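Tunen two-finger hand gripper, pads and linkage: a failure report after a season of use
Reviewed by Wilfredo Rivera

The Tunen is a hand-held parallel gripper used to record grasps for later playback on an arm. The operator holds the handle, closes the fingers on the part, and the tool logs the motion. We bought two for the bench at Grarcombe and put both through the same routine of smooth plastic housings, trays and bottles. One is still in service. The other dropped a housing on a Tuesday and is the subject of most of this review.

Out of the box the build is decent. The linkage had no play that I could measure by hand, and the pivots stayed quiet with no lubrication. The pads come already bonded to the finger blocks, folded over the top edge with a thin lip. That lip is the weak point.

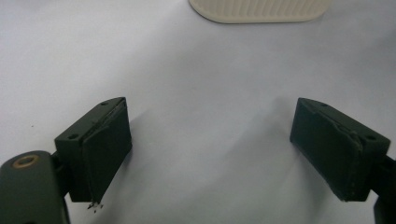 Tunen rates the pads for 2,000 closures. Ours began to shed well short of that. Wear starts at the corners, then the bottom edge frays, and crumbs of pad end up on the work surface. None of this shows in the log. The tool records finger position and nothing about contact, so a grasp that slides looks the same in the data as one that holds.

The drop happened during a lift of a rounded white housing. The operator, Sang-wook Seok, had closed to the usual width and raised the part. It rotated, slid down the left pad and fell to the floor. He was not hurt. The housing cracked at its seam and was scrapped. The recorded file passed every automatic check and would have gone into the playback set if he had not flagged it by hand.

I repeated the lift with the same tool and a spare housing over a padded tray. It slipped 3 times in 11 attempts. With the Clestine replacement pads fitted, it slipped in none of 11. Surface dust made things worse on the original pads, and wiping them down helped for a short while. 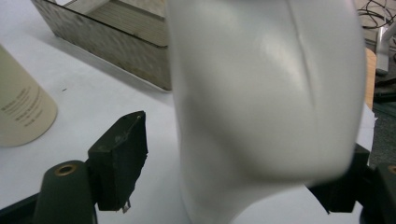
Reading time: 2 minutes

The second fault is the more serious one. When a pad wears back far enough, hard material behind it can reach the part. On a plastic housing that means a scratch. On an arm running a played-back motion at full speed, it means a rigid contact where the force limit was set for a soft one. Our playback cell, a Miyazaki, stopped on overforce twice in June, and both stops traced to files recorded with worn pads.

Tunen support answered in a day and sent new pads at no charge. They did not offer a wear indicator or a change to the rated life. The manual gives no inspection interval. We now check the pads at the start of each shift and discard any with an open seam or a missing corner.

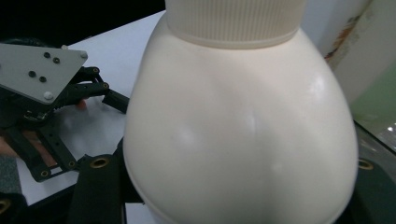 Housing on the bench, with the linkage and finger pad at left.

Handle and linkage have given no trouble on either unit. Finger alignment was still within our tolerance at the last check. Swapping pads means scraping off the old adhesive, and the manual's solvent left a film that took a second wipe to remove.

Usable for recording work if pad checks are written into the procedure. I would not run its files on an arm without a person reviewing each grasp first. Score: 2 out of 5 with the supplied pads. I have not run the Clestine pads long enough to score them.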